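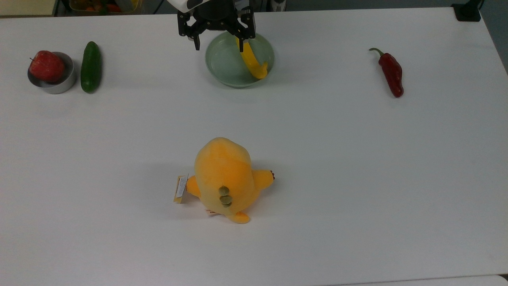
4 min read

The Zullville Home Warmth Rebate was a municipal program that paid part of the cost of insulation, draught sealing and heating replacement in private dwellings in the town of Zullville. It was run by the town's housing office, with applications handled under contract by the administration firm Sugawara. The program opened in August and closed to new applicants after its second winter. It is chiefly remembered for the dispute over its inspection rules, which led to changes in how the town awards contracts for household grants.

Background

Most of the housing in Zullville was built before the present insulation standard came into force. The older streets near the river consist largely of detached timber houses with unheated crawl spaces, and residents there had long reported high winter fuel bills. An earlier loan scheme had attracted little interest, in part because it required owners to take on a charge against the property.

The council replaced the loans with a direct rebate. Owners would pay an approved contractor in full and then recover a share of the cost from the town. Landlords could apply on behalf of tenanted dwellings, provided that rents were not raised for a set period after the work.

Design

Each application passed through three stages. A household first requested an energy assessment, which recorded the condition of walls, ceilings, windows and heating equipment. The assessor's report set out the work that would qualify. Once the work was finished, a second visit confirmed that it matched the report, and payment was released.

The rebate was paid at a flat rate for smaller jobs such as draught sealing, and as a share of the invoice for larger ones. Combined work on a single dwelling was subject to a ceiling. Owners on low incomes could ask for part of the money in advance, though the advance was available only for ceiling insulation and for the replacement of a failed furnace.

Contractors were required to register with Sugawara and to carry insurance at a level fixed by the council. Firms from the neighbouring town of Tradby were admitted to the register in the first winter, when it became clear that local firms could not meet demand. The largest of these, Ornow, went on to carry out more of the insulation work than any other registered firm.

Take-up

The program received 2414 applications over its life. Of the first 480 dwellings approved, 167 had the work completed and paid for by the end of the first winter. The remainder were waiting for a contractor, for the second visit or for payment. Demand was strongest for ceiling insulation and weakest for window replacement, where the rebate covered a small part of the price.

Tenanted dwellings were poorly represented. The housing office attributed this to the rent condition — landlords described it as unclear, and several withdrew after the assessment stage. A simplified form was introduced in the second year, but had little effect on the number of tenanted homes treated.

Inspection dispute

Under the original rules, the second visit had to be carried out by the same assessor who had written the report. The rule was meant to keep judgments consistent. In practice it tied each household to the calendar of one person, and when assessors left the program their files were held until a fresh assessment could be made.

By the middle of the first winter, more than 300 households had paid their contractors and were waiting for a second visit. Some had borrowed to cover the invoice. Contractors also objected, as a number of them had agreed to defer part of their fee until the rebate arrived.

Shota Ishida, the town's housing officer at the time, recommended that any registered assessor be allowed to carry out the second visit, and that small jobs be approved on the basis of invoices alone. The council adopted the first recommendation at once. The second was deferred to the following year and adopted in a narrower form, covering draught sealing only.

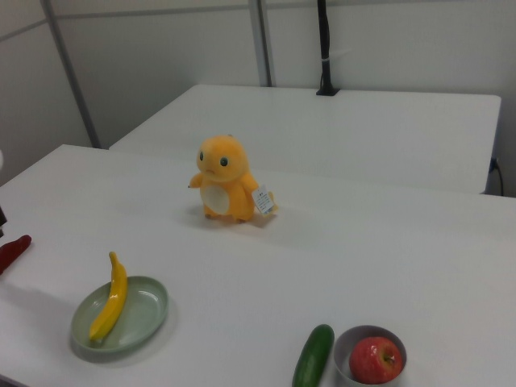 Closure and review

The council voted not to renew the program after the second winter. Applications already approved were honoured, and the final payments were made in the year after closure. A review prepared for the council found that the quality of completed work was generally good, but that administration had taken up a larger part of the budget than had been planned. It criticized the contract with Sugawara for paying a fee on each application received, whether or not the work was ever done.

The review also noted that the town had kept no record of fuel use before and after the work, so that savings to households could not be measured. Later grants in Zullville have required applicants to supply fuel bills for the year before the work, and administrators are now paid on completion.

Contact the editors | Copyright and terms of use | Back to top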